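Unit 14: Clearing and Sorting a Work Table
Course handout, Home and Office Organization
Instructor: Sointu Ikonen

Read this before Monday. Bring the worksheet from Unit 13 if you have not turned it in.

A work table collects two kinds of things: supplies that get used there and loose items that ended up there. Each loose item needs a container or a place off the table.
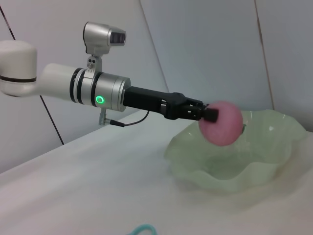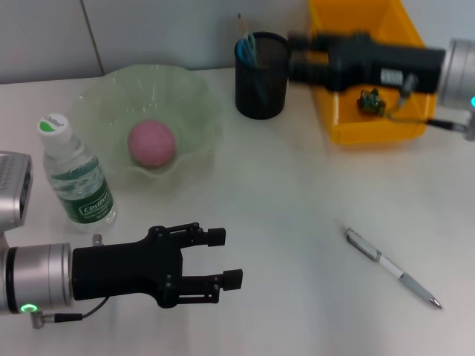 The green glass bowl and the pink ball are in both pictures; the pencil cup and the yellow bin are in the second.

Which container should be filled first?
Start with the one that has the narrowest use. A pencil cup takes only long, thin things, so pens, pencils and scissors go in first. Small odds and ends go in a bin with straight sides. An open bowl is filled last and should hold only a few light items.

Terms for this unit
Holding container: keeps items for one work session.
Home container: keeps items until they are needed again.
Surface item: anything allowed to stay out, such as a drink.

Assignment
Clear one table at home in 15 minutes. List each item and its container on the worksheet, side 2. Glass goes toward the back of the table. Worksheets are due at the start of class, Room 968.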